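About Us

Posted by Oluwaseun Adebisi, 26 February 2021

We use cookies to remember your basket and to see which pages people read. By staying on this site you agree to this. Accept | Settings

Trerness is a gift wrapping and packing company in Bukstead. We started in October with one table in a rented unit and a standing order from a soap maker down the road. We now wrap for shops, offices and private customers, and we ship across the state.

Most of our work comes from small stores that sell gifts online but have no room to wrap them. They send us the goods, we wrap and ribbon them, and we mail them out with the customer's own card inside. The smallest job we take is a single box. For business orders of 100 boxes or more, we agree on paper and ribbon with you first and send a sample for approval.

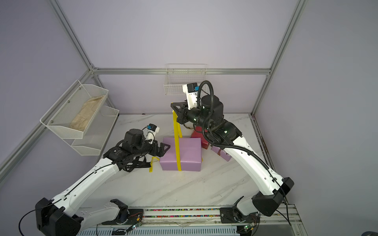
BOXES AND RIBBON

A lilac box with yellow ribbon is one of the color pairings we offer. Dark red and pinkish mauve are on the list too, and you can mix colors within one order. We currently stock 196 combinations of paper and ribbon – the full chart is on the Colors page.

Ribbon is cut to length for each box size. If you want a flat band with no bow, write "band only" in the order notes. Tall boxes need extra ribbon and are priced separately.

We don't wrap glass unless it arrives in its own carton. Food is fine if it is sealed and doesn't need to be kept cold.

Where We Are

Our unit is on the Grirov Road side of the Bukstead business park, at door 2. Drop-offs are welcome during office hours. Please label each carton with your order number and the name of your store. Orders of more than 200 boxes should be booked ahead so we can clear shelf space.

Oluwaseun Adebisi runs the company and answers most of the email. For billing questions, write to the accounts address on the Contact page – it gets a faster reply.

Recent Items
Sukprasert Paper: New Colors in Stock
How to Measure a Box for Ribbon
Shipping Cutoff Dates
Price List for Business Orders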